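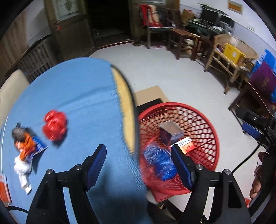

Round table and red basket, Mastcombe office.

About Evivdale

Evivdale grades and catalogues rough and polished gemstones for Canadian dealers, insurers and auction houses. Stones from 0.3 to 98 carats are weighed, measured and colour-graded at our Mastcombe laboratory. Larger rough is assessed by appointment at Perron.

Each report lists mass, dimensions, fluorescence and inclusions plotted at 10x. Records are held in Brilo, our in-house catalogue. Capacity is 700 stones per month. Parcels are received until 4 p.m., Thursday excepted.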